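Up before six and already on the dock with a coffee, because today was finally the sea trial of the Kravchuk, and I don't sleep before sea trials. Never have. I'd been going over the numbers in my head half the night — 41 feet, twin 200s, two hulls, one very nervous buyer (me!).

Pylyp Panasiuk met me at the gate in Pedthorpe at half past seven with the keys and a bag of rolls. He's the broker but he talks like a guy who'd rather be out fishing, so we got along right away. The boat was on the end tie, stern out, and I have to say she looks a lot bigger in person than she did in the listing. Wide, too. I paced the cockpit twice while he was warming up the engines and kept thinking about where the grill would go.

Getting off the dock was so easy I laughed out loud. On the old Badix I'd have been sweating and yelling at whoever had the bow line, but with the engines set that far apart you just put one ahead and one back and she turns like a plate. Pylyp let me do it three times in the basin. A man on a sailboat watched all three and gave me a little wave at the end.

Out past the breakwater there was a short chop from the southwest, nothing awful, and we ran her up slowly. She was comfortable at 14 knots, a bit slappy at 17, and then smoothed out again once we were really moving. I did not love the noise under the bridge deck when we turned beam on. It's a sort of thump you feel in your feet. Pylyp says every cat does it and you stop hearing it in a month. Maybe! I wrote it down anyway.

Other things I wrote down:

- port engine shows 476 hours, starboard shows 56 fewer, and I want to know why
- forward hatch in the guest cabin doesn't latch unless you lean on it
- fridge is loud
- shower drain gurgled the whole way home
- helm seat is great but I can't reach the radio from it

The hours thing bugged me all through lunch. I called Taras Ostapchuk, who's doing the survey, and he wasn't bothered at all. Could be a gauge that got swapped, could be somebody trolling on one engine for years to save fuel. He'll pull oil samples from both when she's hauled, and he wants her out of the water at Clevarville instead of Pedthorpe, since the lift there is wide enough for the beam. So that's another short trip to plan, and another yard bill, and I haven't even bought the thing yet.

Spent the afternoon inside getting quotes for insurance and slips. Slips are going to hurt. Most places want one and a half times the rate for a catamaran, and the nice lady at Clevarville told me there's a waiting list for the wide ones until April. I put my name on it. Also looked up the price of bottom paint for two hulls and then closed the laptop and ate the last of Pylyp's rolls.

I'm going to make the offer, I think. Subject to survey, and subject to that port engine. 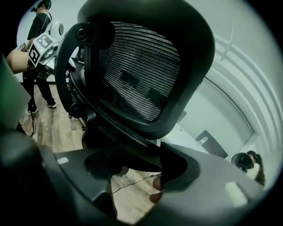
## Before the haul-out

Call Taras back about the time. Ask Pylyp for the service records on both engines, and find out if the dinghy is included — it was in the listing, but it wasn't on the boat.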